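Family support worker, Alier House (part-time)

Alier House is a resettlement project in Muklow for families who have had to leave their homes because of war.
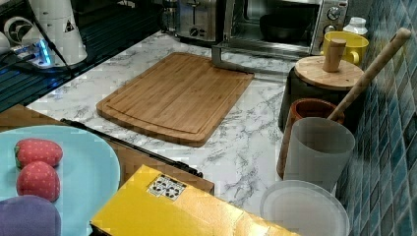 You will visit families at home, help with school places and rent forms, and go with them to appointments. The post is 13 hours a week, mostly mornings. A second language is useful — Arabic or Tigrinya above all — but we can train the right person.

To apply, send a CV and a short letter to Oranuch Kaewsai by Sat 26 September.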